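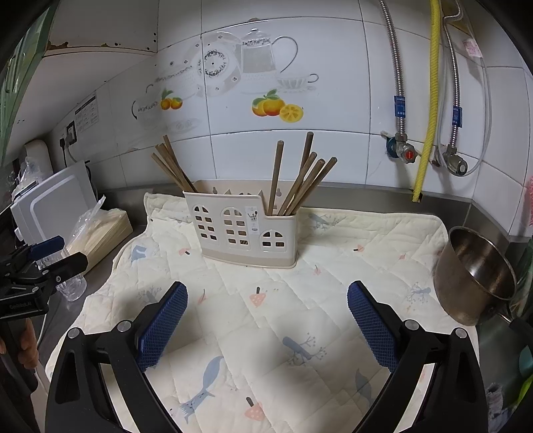

Search this site... Go

# Inholm kitchen set: README, and the bolt problem

Hi! Before you download anything, please read the part about the left finger. I lost most of February to it and I'd love for you to keep yours.

## What you get

1,215 episodes of countertop work in a real kitchen, recorded with a pair of Omberg hand-held grippers (black body, blue textured pads). The jobs are small ones: take chopsticks out of a holder, put them back, stand a pot up, move things on and off a quilted mat. Each episode folder has the wrist video, the finger opening width and the pose track.

## What went wrong

The bolts that hold the left pad on one gripper worked loose. Not all the way, or I'd have caught it the same afternoon. The pad could rock a little under load, so the width sensor said "closed" while the tips were still a chopstick's thickness apart. On a big object you'd never notice. On thin stuff it ruins the labels, and thin stuff is half of what I record (sigh).

I found it when a policy trained on the set kept closing on air next to the chopsticks and then lifting, very confidently, with nothing in its fingers. I blamed the training code for a week. Then I wiggled the pad with my thumb and it moved. Ugh.

Going back through the logs, 183 episodes have the bad width signal. They're marked `pad_loose: true` in `episodes.csv`. Video and pose are fine in those, so use them if you don't need width. Another 39 I couldn't decide on, and they're marked `unsure`. I'd drop them.

## The safety bit

In one of the bad episodes the pad slipped while I was lifting the pot and it came down hard on the counter. No one got hurt, but there's gas piping on the wall behind that counter and I didn't like it one bit. Pots now stay at the front, and I don't lift them with anything in them.

## Before you record with the same tool

- Check every pad bolt with a driver. Looking at them won't do it!
- Close on a chopstick, write down the width, compare with last time.
- Repeat after about 21 episodes, or right after any drop.

The Nassar loader skips flagged episodes by default from v2 on. If you pulled the Cloltstead mirror before December 3, 2019, you have the old CSV with no flags, so grab it again.

Still to do: re-record the chopstick returns, and try threadlocker.

This site uses cookies to remember your settings. Accept | Manage cookies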